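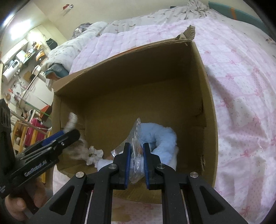 Both grippers in the box of hair things, with the crinkly bag in the right place at last

So I have had the Kestlow hand grippers for a whole month now, and since three of you wrote to ask whether they are worth the money, I am going to sit down with my tea and tell you properly. It may take me a while to get to the end. You know how I am.

For anyone new, the Kestlow is a pair of grippers you hold, one in each hand, and a camera on the tool records everything you do with them. You do chores, you send in the recordings, and the company trains its robot arms on them. You can buy the pair outright, or you can do what I did and take the home kit on a monthly plan, which comes to 30 dollars and includes the uploading and a person who checks your work. I like a plan I can walk away from, so that settled it.

My person is Vinh Lục, and he is a treasure. He answered my first email at 9 at night (I had written four paragraphs about a screw!) and he has never once made me feel silly. He told me early on to slow down, and then to slow down again, and he was right both times. I move fast when I tidy. I grab, I toss, I'm already looking at the next thing. With the grippers you have to mean it.

The job I picked for my second week was small stuff out of a cardboard box: scrunchies, fuzzy headbands, bits in plastic bags. I set it up on the bed because the quilt is soft and anything I drop stays where it lands. I thought this would be the easy one. Well! Fluffy things are a joy, I'll say that right off. The blue plush piece you can see there is about as friendly an object as a gripper could ask for, and the little ruffled scrunchies aren't far behind. But thin, slippery plastic is another story. It folds, it slides, it squeaks out sideways just as you lift. I must have chased one bag from corner to corner of that box for most of an afternoon.

What helped was the pads. The fingertips have ribbed blue ones on the inside, and if you bring them in from both sides and low down, with a bit of the bag gathered between them, you have a much better chance. If you pinch at the very top you mostly get air. Vinh calls this "taking a mouthful," and now I can't pick up a bag of frozen peas without thinking it.

Now for the grumbles, and there are a few. The grippers are wide. In a deep box the outer arms bump the walls, and with two of them in there at once you spend a lot of time saying excuse me to yourself. My wrists were sore for the first several days, and I'd have liked a smaller handle, or a choice of handles. The printed guide is 16 pages and the part about cleaning the pads is one sentence on the last of them. And the upload takes its sweet time. I start it before supper and go see how it's doing after the dishes.

I did look at the other two before I signed up. The Jalteck is lighter and I really liked the feel of the trigger, but you have to buy it, and the pads are extra. The Wutitz comes with a lovely case and one gripper only, and I wanted both hands. My sister-in-law has the Wutitz and is perfectly happy with it, so please don't let me talk you out of anything.

Would I recommend the Kestlow? Yes, if you're patient, and if you have a bed or a low table you don't mind giving up for an hour at a stretch. I sent in 21 recordings this month and 2 came back to be done over, both of them from my speedy first days. I'm keeping the plan through March at least. Next on my list is folding dish towels, which Vinh says is harder than it sounds, and I believe him. If you have tried it, please leave me a comment and tell me where you start, corner or middle.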